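Products > Teaching & Teleop > Urnell Practice Bench

Overview Tasks Specs Downloads Contact

Urnell Practice Bench: a two-arm teleop simulator for people who want to teach by hand

Hi, I'm Silvia Kuruc, and I look after the Urnell bench here at Dolico. I also use it more than anybody else in the building, so you'll have to put up with me being a little fond of it!

The idea is simple. You sit down with a pair of hand controllers, you drive two simulated arms, and everything you do gets recorded as a demonstration you can play back, trim, or feed to whatever learning code you're running. You can practice for a whole afternoon without wearing out a single real motor (or a single real coworker).

The task I start most people on is our gear set. It's a bunch of white parts on a gray table: gears, a pierced disk, a ring-shaped plate, a little peg. They look easy. Then you try to pick up the peg from a bad angle and find out how much your real fingers have been doing for you all these years.

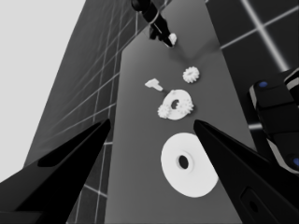

Gear set task, gripper view, with the second arm at the far end of the table.

You can drive from the gripper view, like I do, or from a fixed view over the table. My coworker Svatopluk Matoušek swears by the fixed view and we've never settled it. I like seeing the fingertips and the part together, because I stop guessing at depth and just close when it looks right. Try both before you decide – switching takes one button on the left controller.

What you get with the bench:

- Software license for one workstation
- Two hand controllers, with the foot pedal for start and stop
- 8 ready-made tasks, from single-part pick and place up to the full gear set
- Storage for 1000 demonstrations per project before you need to archive
- The Ďurica task editor, so you can bring in your own parts

One thing I wish I'd known when I started: keep your demonstrations short. I used to record these huge wandering takes where I'd fix every mistake as I went, and they were a pain to sort through later. Now I do one pickup, one placement, pedal off, and I reset the table.

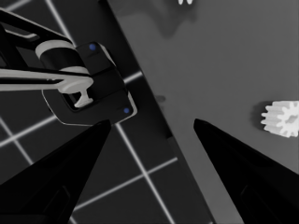 The other habit worth building early is parking whichever arm you aren't using. With both arms over the same table it's really easy to swing one elbow into the other, and the simulator will happily let you do it (there's a contact warning you can turn on under Settings, and for your first 10 sessions I'd leave it on). Move one arm, let it come to rest, then move the other. Smooth two-handed work comes later, and it does come!

If you're planning to move over to hardware, the recordings export in the same format our Ustholm arm controllers read. You'll still want to slow things down for the first runs – I play mine back at half speed with a hand on the stop button.

Want to try it first? The trial version has the gear set and room for 300 demonstrations, with no time limit. Send me a note through the Contact page and tell me what parts you work with, and I'll suggest a task to start on.

Last updated: April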